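Do Plates Really Need a Rack?

Grown-ups say a dish rack dries plates for you. Should you believe them? Partly. Water slides off a plate that stands up, and the gaps let air in. But jam plates together and the air can't do its job.
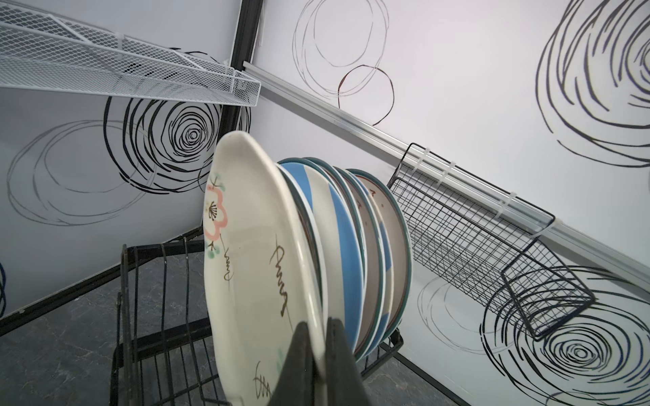 Is flat so bad?

A flat plate can hold a puddle. Put another on top and the water is trapped - so a tidy pile isn't always a dry one. 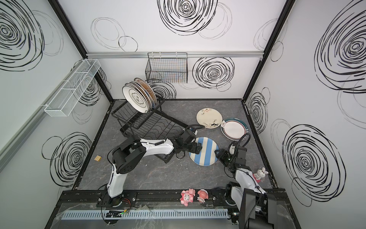 Does a fancy rack work better?

The Zullon box promises "dry in 30 minutes." Hmm. In a warm room or a cold one? It doesn't say.

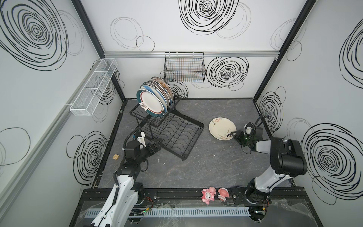

A two-tier rack with wavy wire dividers on the lower shelf.

Try it yourself. Wet two plates, stand one up and lay one flat.
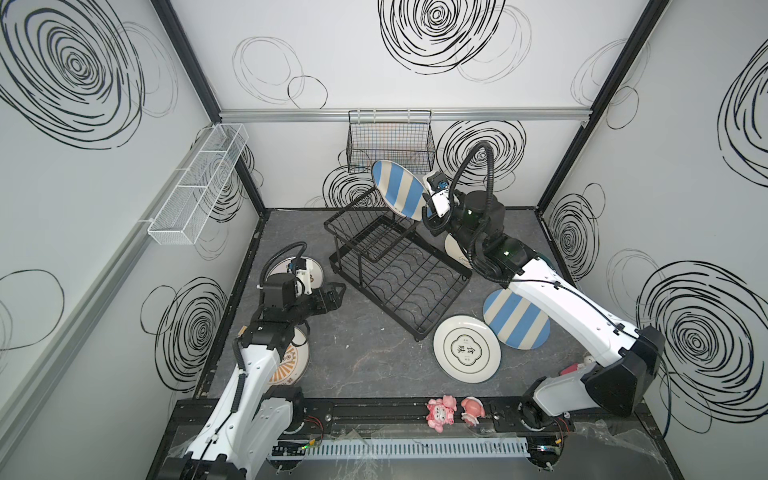
Check both after 30 minutes - and don't trust the box until you have.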